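4. Location records and the assignment of employees to sites

4.1 Data and setting

The personnel system examined in this section is Istent, as configured at Virk, a mid-sized employer with offices, depots and workshops spread over two legal entities. At the time of the extract (2020-11-09) the system held 3183 active assignment records, each of which is meant to point to one physical location. The location table held 900 rows. As the employer pays rent or rates on far fewer buildings than that, the table was clearly carrying something other than a list of buildings, and the first task was to find out what.

Three uses of the location record were identified from the configuration notes and from interviews with the payroll and personnel teams. The first is the intended one: a postal address at which people work. The second is a floor, wing or room within such an address, entered as a separate location so that desk lists could be printed. The third is what the personnel team call a paper site, meaning a record with no address of its own, created to hold employees who share a cost code, a shift pattern or a manager. Paper sites are not forbidden by the software. The address fields are optional on the entry form, and a record may be saved with only a name and a country.

Gilani and Kerslake (working notes, Virk) had already tagged the rows by hand for an internal audit. We used their tags as the reference set, after Avram and Jatoi had each re-tagged the full table without sight of the earlier work. Where the three sets of tags differed, the row was discussed and a single tag agreed. Most of the differences concerned depots with a shared yard, where two gates on different streets had been entered as two locations although the people using them were managed as one group.

4.2 Effect of paper sites on reporting

A paper site does little harm while it is used only for its first purpose. The difficulty comes when another process reads the location field and takes it at face value. At Virk there are three such processes: the payslip run, which takes the delivery address from the location if the home address is blank; the fire warden report, which counts people per building; and the statutory return, which needs a postal district for every employee. Each handles a missing address in its own way. The payslip run falls back on the head office. The warden report drops the employee without a message. The return rejects the whole batch and must be run again after correction.

The behaviour of the warden report is the most serious of these, and it had gone unremarked. An employee held under a paper site is absent from every building count, and the totals on the report are not reconciled with the number of active assignments. We added a reconciliation line to the report before any other change was made, so that later steps could be checked against it.

Secondary assignments raise a further point. An employee with two assignments may have two locations, and the system marks one assignment as primary for pay purposes. It does not follow that the primary assignment is the one at which the person spends most of the week. In the workshops in particular, the primary assignment often reflects the post a person was first hired into. We have kept to the primary assignment throughout, as the existing reports do, and the results should be read with that in mind.

4.3 Proposed structure

The proposed structure separates the address from the grouping. Each location row must carry a full postal address, checked on entry, and may have one parent. Floors, wings and rooms become children of the building in which they stand and inherit its address, which cannot then be overwritten at the lower level. Groupings that have no physical meaning are moved out of the location table and into a user-defined group attached to the assignment. A small add-on, Memow, was written to carry out the move. It reads the agreed tags, creates the groups, rewrites the assignments and leaves the old rows end-dated but not deleted, so that historical payslips can still be reprinted.

External bodies such as agencies and insurers were left as they were. They share the location table with internal sites but are never used on an assignment, and a flag already keeps the two apart. Some of the older external rows lack the flag - these were corrected by hand before the move.

The order of the steps matters. If groups are created after the assignments are rewritten, the audit trail shows a change of location with no stated reason, and the approval workflow sends a notice to each line manager. In the trial run, carried out in February on a copy of the live system, this happened once and the run was abandoned and restarted from the copy.

4.4 Workplaces that are not offices

Workshop and bench areas needed separate treatment. A bench is often listed by the equipment that stands on it, and people are assigned to it by the day and not by contract. Figure 2 shows a bench workplace of this kind. Under the proposed structure a bench is never a location. It is a resource within a room, and the daily allocation is held in the rota system, Wivska, which passes hours but not addresses back to the personnel record.

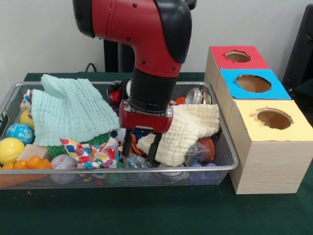 Figure 2. Bench workplace with a robotic arm and gripper over a filled wire-mesh basket.

The rule is easy to state but was not always easy to apply. Several bench records had been used for years to hold a supervisor's allowance, which is triggered by location in the pay rules. Moving those employees to the parent room would have stopped the allowance. Oh rewrote the rule so that it reads the new group instead, and the two versions were run side by side for one pay period. The gross amounts agreed for every employee affected. One difference was found in the narrative text printed on the payslip, where the room name now appears in place of the bench name, and the payroll team accepted this without change.

4.5 Limits of the approach

The method depends on a set of agreed tags and would be slow to repeat for a much larger table. It also assumes that the address of a building is stable. Where a site has been renumbered or given a new postcode, the correct treatment is a dated change to the same row, yet the habit at Virk had been to create a new row and leave the old one open. Duplicates of this sort were merged only where both rows shared a lease reference. The remainder have been listed for the property team, who hold the lease files, and are excluded from the comparisons in Section 5.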